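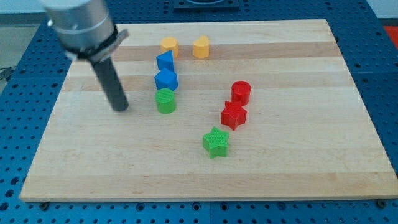 Dating app Zabala says its new badge keeps fakes out. Members have questions

7 Feb 2021

The dating app Zabala has started selling a paid badge that it says will help single people tell real profiles from fake ones. The badge, called Trustbridge, went live last week for members in Osside and Urkside, and the company wants to offer it everywhere it operates by August.

Ads for it are already hard to miss in Osside. The bus shelters along the station road carry the line "Real people cross the bridge," and the same words greet anyone who opens the app. What the ads leave out is how the checking is done, and the company was in no great hurry to fill in the gaps when we asked.

According to the help page, a member who wants the badge uploads a photo of an ID card and a short selfie video. The two are compared and, if they match, a small blue arch appears next to the member's first name. The badge costs $4 a month. Stop paying and the arch goes away, even though the person behind the profile is presumably still the same person.

That last point has annoyed a good many people on the app's own message board. "So I was real in January and I'm not real now?" one member from Urkside wrote under the launch announcement. Another asked why a safety feature should cost anything at all when the company says safety comes first. A moderator answered that Trustbridge was "a premium experience" and closed the thread the same evening.

Zabala says demand has been strong. In a written statement it said 1155 members had applied for the badge in the first days and 749 had been approved. It would not say what happened to the rest. They may have been fakes, or they may have been people with bad lighting in the kitchen, or they may simply still be waiting. A spokesperson said the company does not "break down outcomes at that level."

The statement also claims that badge holders get "twice the meaningful conversations" of other members. Asked what counts as a meaningful conversation, the company said it was one in which both sides had sent at least 2 messages. By that measure "hi" and "hi," followed by "how are you" and "good you," would qualify.

There is a more basic problem with the number. Anyone willing to pay for a badge in the first week is likely to be on the app more than most, and would probably be getting more replies with or without a blue arch. The company offered no comparison that takes this into account. It did send a second copy of the press release.

Members who spoke to us in Osside were split. One woman in her thirties, who has used the app on and off since moving to the city, said she would pay if it meant fewer men using pictures of somebody else. She had met one of those already – he was a good ten years older than his profile and seemed to think she wouldn't bring it up. A younger man said he had looked at the sign-up page and backed out at the ID step. He didn't mind paying for coffee with a stranger, he said, but he did mind handing over his papers to a company whose last big idea was a quiz about pizza toppings.

His worry is a fair one. The privacy notice for Trustbridge says ID photos are deleted "when no longer needed," a phrase that could cover an afternoon or a decade. The selfie videos get a separate paragraph, which says they may be kept "to improve our services." Zabala told us the notice was being rewritten in plainer language. It gave no date for the new version, and the feature stays on sale in the meantime.

It is also worth being clear about what the arch means. It says that a face matched a card on the day of the check. It does not say that the member is single, or has told the truth about a job, or will behave well on a first date. The small print admits as much in its closing lines, where the company states that the badge "is not a guarantee of character, intent or conduct." The bus shelter ads have no room for that sentence, it seems.

Zabala first offered a free photo check to members in Urkside, then quietly dropped it. The company says the old system was "a learning phase" and had nothing to do with the decision to charge. Members who passed the free check will have to apply again, and pay, if they want the new badge.

Applications are open through the settings menu. Refunds are not offered to those who are turned down.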